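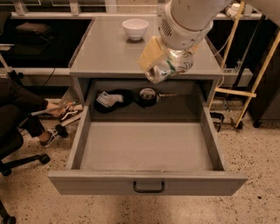 *Figure 4. Drawer station: can held over the open drawer.*

## 5. Running the drawer demonstration

Use this section on open days at the Girkton lab. It replaces the sheet handed out in April. Read section 3 (stopping the arm) first.

Visitors come through in groups of up to 20. One person stays seated at the station throughout and acts as station lead. A second person speaks to the group.

### 5.1 Setting up

1. Put the white bowl near the back edge of the top.
2. Pull the drawer open by its handle until it stops.
3. Clear the front part of the drawer. Items at the back, such as the tape roll, may stay where they are.
4. Start Siltik and load the task list named *Havville*.
5. Set the arm speed to 60 per cent.
6. Run the list once before the doors open.

**Note:** Siltik keeps the last speed used. Check it again after lunch.

### 5.2 Showing the task

1. Ask the group to stand behind the floor tape by the door.
2. Say which item will be handled first.
3. Press **Start**. Do not talk to the station lead while the arm is moving.
4. When the arm has gone back to its rest position, take questions.
5. Press **Next** for the second item.

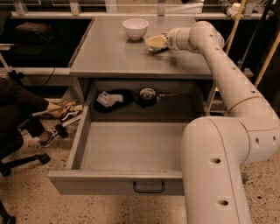 *Figure 5. Yellow item held just above the top, to the right of the bowl.*

Each group sees 2 items. If a group is running late, leave out the second one and go to 5.3.

**Caution:** Keep hands out of the drawer and off the top while the arm is powered. If an item is dropped, press **Hold** before picking it up.

**Caution:** Do not push the drawer shut by hand during a run. The task list expects it to be open.

### 5.3 Between groups

1. Press **Hold** and wait for the amber light.
2. Take out anything left in the front of the drawer.
3. Put the bowl back if it has moved.
4. Press **Reset**. Allow 6 minutes before the next group.

If Reset fails twice, close Siltik, restart it and load the list again. Report the fault to Lok-yiu Yen in the Choi room.

Section last changed August 1, 2024.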